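문 여는 로봇, 동아리방에서 먼저 연습한다

화요일 저녁 7시. 대학 로봇 동아리 Altorine 회원들은 벌써 노트북 앞. 가을에 Lutham 학생 로봇 대회가 있고 올해 과제는 '문과 수납장'이다. 시뮬레이션 예선을 통과해야 본선에서 실물 로봇을 만진다. 팀장(기계공학 3학년)을 붙잡고 급하게 물었다.

"작년엔 물건 집기였어요. 그건 좀 했거든요. 근데 문은 달라요. 손잡이 위치, 문이 도는 반경, 몸통을 어디 세울지… 하나만 틀려도 끝이에요."

팀원은 14명. 반은 제어, 나머지는 가상 환경과 기록 담당. 환경 쪽을 맡은 2학년은 색과 질감을 매번 바꾼다고 한다. "갈색 문만 연습시키면 갈색 문만 열 줄 알게 돼요. 그래서 청록색도 넣고 주황색도 넣고. 예쁘라고 하는 건 아니고요ㅎㅎ"
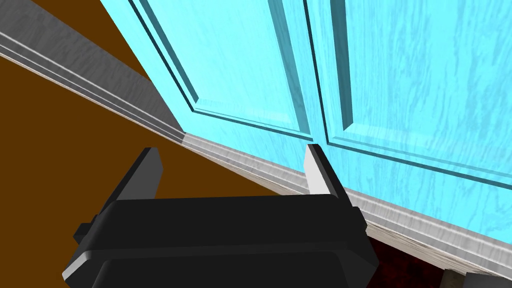

수납장 쪽은 접근 각도가 제일 골치라고. "손가락을 얼마나 벌리고 들어가느냐, 그거 가지고 2주를 싸웠어요. 저는 넓게 벌리자는 쪽이었고." 결국 둘 다 돌려보고 점수로 정하기로 했다. 한 사람이 하루 20번씩 시도, 실패해도 전부 저장. 지금까지 쌓인 기록이 300개다.

기록 정리는 선배들이 만든 Sarkar라는 프로그램을 쓴다. 오래돼서 자주 멈춘단다. 취재 중에도 한 번 멈췄다. 다들 별말 없이 재시작.

두 팔 과제는 더 어렵다. 제어 담당 학생 얘기다. "한쪽 팔이 문을 잡고 있으면 다른 팔이 갈 데가 없어져요. 문 두 짝이 붙어 있으면 손잡이끼리도 가깝고요. 팔끼리 부딪히면 감점이에요." 요즘은 몸통 위치부터 잡고 그다음에 팔을 움직이는 순서로 바꿧다. 효과는 아직 모르겠다고 한다.
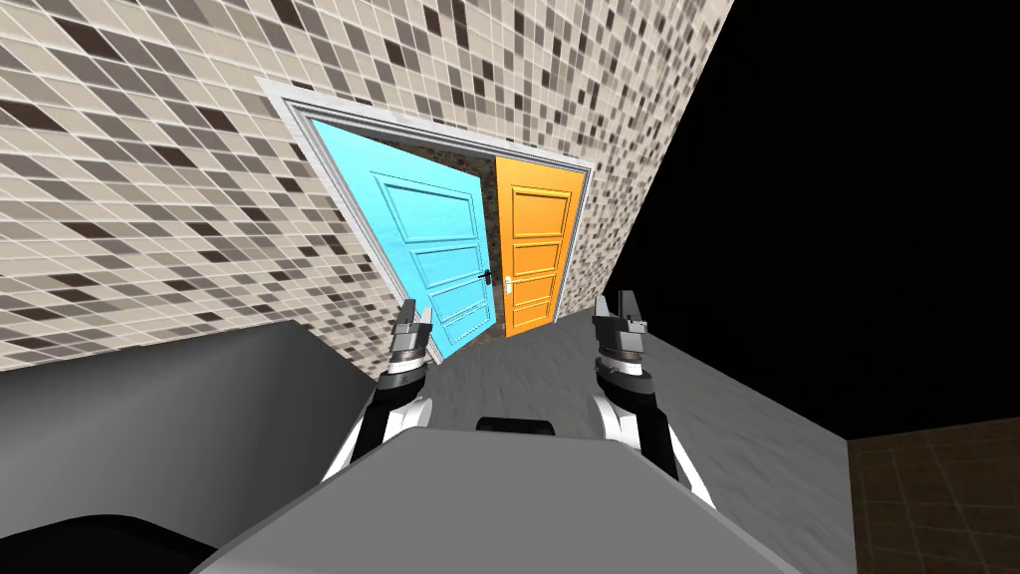
1학년도 참가할 수 있나?

"코딩 몰라도 돼요. 처음 4주는 조종만 시켜요. 직접 팔을 움직여 봐야 뭐가 어려운지 아니까. 그다음에 파이썬 하고요."

지도는 Boersma 연구실 대학원생들이 격주로 봐준다. 컴퓨터도 거기 것을 빌려 쓰는데 밤 시간대만 가능. 그래서 회의가 늘 늦다. "막차 놓친 적 많죠. 부모님은 게임하는 줄 아세요."

예선 제출은 7월. 남은 건 손잡이 돌리는 동작, 그리고 발표 자료인데 자료는 아직 한 장도 안 만들었다고. 목표 순위를 물으니 팀장은 대답대신 화면부터 다시 켰다. "일단 문부터 열고요."

신입 회원은 학기 중 수시 모집. 동아리방으로 직접 오면 된다.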